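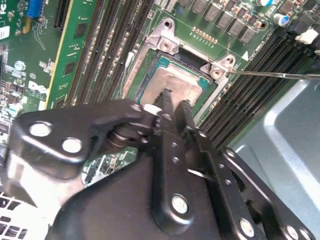
Cleaning Old Paste Off a Server CPU

Wipe the metal top of the processor while it still sits in the socket. Use a lint-free cloth with a little isopropyl alcohol and work from the edges in – that keeps old paste off the green part of the chip. Change the cloth after two passes. A faint smear often stays behind, so go over it once more. Let it dry for 4 minutes before the new paste goes on. Keep screws in a cup.

Zoila Muñoz, 2021-06-27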